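Irkulora Workroom: Bench Fittings and Coverings

Notes for the Sendau bench, second room on the left past the stores counter. Entries were compiled in September by Lucyna Jabłońska and follow the order of the fit-out. Dimensions are in millimetres unless stated otherwise.

Coverings are listed by position on the bench. Anything that touches finished work is covered in a pale material so that transferred grime shows up early. Colour matching between batches is not attempted. 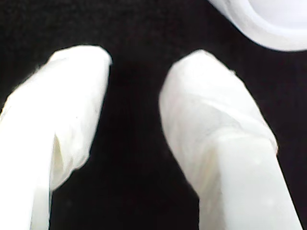

Replacement is by condition, with a check each Monday before the first job. Lifted edges, open folds and hard creases are all grounds for re-covering. Old material is stripped back completely; a second layer over a failed one adds bulk at the tip and alters the closing gap. Allow some 20 minutes per pair, including cleaning off residue.

Overlap at the seam is 2 mm minimum. Seams go on the outer side, away from the contact face. Cut lengths are kept in the grey drawer under the Malinowski vice, sorted by width: 11 mm at the front, 15 mm behind.

Black backing cloth is available from the same drawer for checking pale parts against. Brush it down before use and return it rolled, as fold lines are slow to drop out.

Stock is reordered through Pramemholm. Record the batch on the inside of the drawer front when a new roll is opened.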